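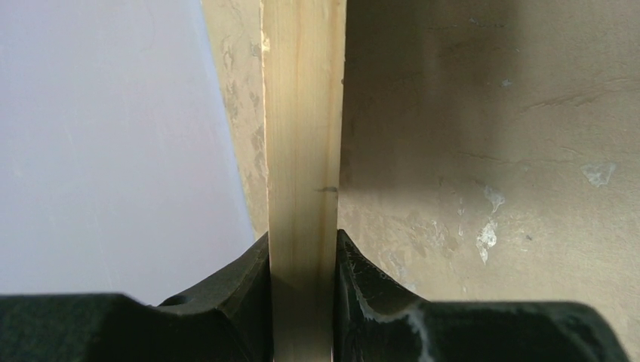
Pre-session checklist, stick and batten tasks (Tirkden bench)

Run through this before recording anything. Initial each line. If you initial a line you haven't checked, Honeylyn will find out, because Honeylyn reads the logs for pleasure.

1. E-stop reachable from where you are standing
Pass. Reachable also means with the hand that isn't holding a coffee. Test it once per shift and reset.

2. Finger pads, both sides
Pass with comment. Right finger has a pale scuffed patch along the inner curve. Could be wear, could be dust. Wipe it and look again. If it's still there, write "scuffed" and carry on. Do not write "fine". We have 73 entries that say "fine" and they have taught us nothing.

3. Finger closure
Pass. Tips should meet the stock at the same height on both sides. If one tip arrives early, stop and re-home. The policy will happily learn a crooked grasp and defend it for the rest of its life.

4. Stock condition
Comment. Rough, splintered edge on the left side of the stick, towards the top. Gloves on for anyone loading or unloading by hand. Splintered stock is allowed in the set (Dean wants variety, and Dean is getting it) but tag the episode "rough edge" before you start. Loose slivers go in the bin, not on the floor under the arm.

5. Marks on stock
Comment. Small dark streak about halfway up, on the right. Pencil or knot, I can't tell and neither will the model. Leave it alone. Don't sand it off and don't add a matching one for symmetry. Darren.

6. Wrist camera
Pass. Lens clean, both fingertips in view, stock in view. Check the live feed and not the thumbnail, which is left over from the previous session and always looks terrific.

7. Background
Pass with comment. Wall has hairline cracks and chipped flecks. Cosmetic, as far as anyone has told me. No patching or painting partway through a batch. If the wall must be fixed, finish the batch, fix it, and start a new batch number.

8. Lighting
Comment. Soft shadow on the wall to the right of the stick. Acceptable. Record the lamp setting. "Same as yesterday" is not a lamp setting.

9. Teleop lag
Pass. If the Jeva controller feels sluggish, it is. Restart it before you start blaming your wrists.

10. Swing clearance
Pass. Long stock reaches further than the gripper does, a fact of geometry that surprises someone every month. Walk the envelope with the stick fitted. Keep your head out of it.

11. Failed grasps
Keep them. Label them as failures and save them. The target is 1,000 usable episodes by the end of July and we have 277, so I understand the temptation to relabel a drop as a "placement". Resist it.

12. End of session
Lower the stick to the rest, support it by hand, then open the fingers — in that order. Power down. Sign out.

Minimum crew: 2. Maximum consecutive recording time per operator is 3 hours, and lunch counts as a break only if you leave the bench.

Checked by: Malachy Ó Gríofa

Filed under: Workshop Safety, Robot Learning, Forms & Checklists

Comments

Bevan Wihongi
Line 4, what grade of glove? The thin nitrile ones did nothing for me with pine. Took a splinter straight through the thumb.

Malachy Ó Gríofa
Leather palm. They're in the drawer marked Bunting. I'll add it to the next revision.

Darren Yeoman
It was one pencil mark.

Dean Dawber
Can we split line 11 into drops and slips? Osmont's labelling sheet treats them separately and I'm sick of converting by hand.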